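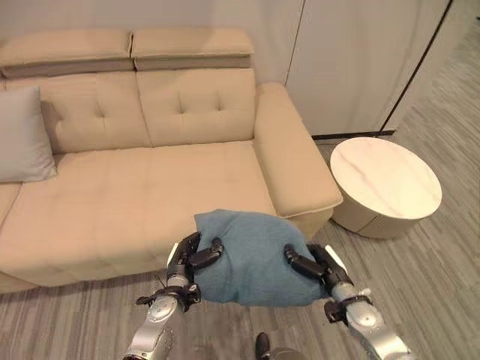

I attended the spring open day at the Mivent laboratory in Ercombe in April, in the company of colleagues from the housing association where I work. The association had been invited to observe a robot carrying out household tasks, and I was asked to prepare a note for our residents' newsletter. The note was limited to a single column. What follows is the longer account, which I am publishing in a personal capacity.

The laboratory occupies the rear of the former Ramanauskas joinery works, on the road out towards the reservoir. Visitors travelling by public transport should take the number 74 bus and alight at the stop after the church; the stop marked "Ercombe Works" on the timetable serves the other side of the site and involves a long walk along a fence. Signing in took place in Room 329. I have been unable to establish why a building with two floors should have a Room 329, although I understand that the numbering was inherited from the joinery.

Each party was given 50 minutes. A short talk came first, and covered the programme under which the work is carried out. It is known as Kakatia, and its purpose is to teach two-armed robots to deal with soft household items: towels, pillowcases, blankets and the like. The speaker explained that rigid objects such as cups and boxes are comparatively well understood. Cloth is a harder matter, as it does not keep its shape from one moment to the next and can hide its own edges. We were then taken through to the demonstration area, which is furnished in the manner of a sitting room, with a pale sofa and a small round table beside it.

The robot used for the demonstration has silver arms and black hands with several fingers. I had expected something closer to the machines one sees in films of car factories, and was surprised by how slowly it worked. It took hold of a blue-green cloth from both sides at once, paused, and adjusted its grip before doing anything further. The staff were content to let these pauses run, and did not talk over them. I found this helpful. At demonstrations of this kind it is common for the presenter to fill every silence, and the visitor leaves with a clear memory of the presenter.

Part of our time was spent at a desk to one side, where the pictures from the robot's own cameras could be viewed. It carries one at the head and others lower down, near the hands. Several members of our party remarked on how little can be made out from the lower ones. Much of the view is taken up by the machine itself.

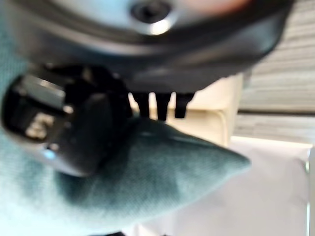
*The view from the wrist, with a corner of the teal fabric at the centre.*

It was explained that a view of this kind is useful at close quarters, when the hands themselves block what the head can see. A colleague who has worked for many years in supported housing compared it to making a bed in the dark - one goes by whatever is nearest to the fingers. The staff appeared pleased with the comparison, and one of them wrote it down.

The handling of towels may seem a modest subject for a laboratory. From the point of view of a housing provider it is of considerable interest. Our residents seldom raise the large domestic appliances with us. What they raise is the bending, the reaching and the picking up of things that have been dropped. A towel on the floor of a flat is a small nuisance to one person and a real hazard to another. I was therefore glad that the session dealt with items at floor level as well as on the furniture, and that this work was given a proper share of the time.

I would, however, record some reservations. The floor in the demonstration area was far clearer than the floor of any home I have inspected. I asked whether the robot had been tried in a room with a walking frame, a cat's dish and a pile of post in it, and was told that trials in more crowded surroundings are planned for next year. I also asked about noise, and received a full answer which I regret I did not entirely follow. The question of cost was put by another member of our party. No figure was given, on the grounds that the robot is a research machine and is not for sale. 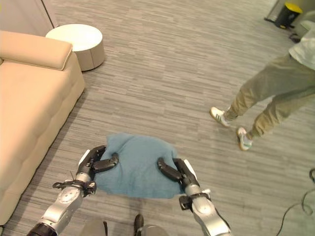

Will a robot of this kind be offered to tenants in the near future?

The laboratory has no plans to place one in an occupied home at present. Any trial in our properties would need the written consent of the resident and the approval of the association's board, and neither has been sought.

Tea was served afterwards in the old timber store, together with a very good seed cake. The conversation there was perhaps the most useful part of the visit. One of the engineers asked us how residents prefer their towels to be folded, and the discussion became quite lively. Thirds were favoured by most of those present. I was in the minority, having always folded in half and in half again, and I set out the case for doing so at greater length than was probably required.

A further open day is expected in the autumn. Places are allotted in the order in which requests are received, and the car park at the front of the site is reserved for the tile merchant next door. Those who wish to attend with a wheelchair should say so when booking, so that the side entrance can be unlocked; the ramp there is sound, but the bell does not work.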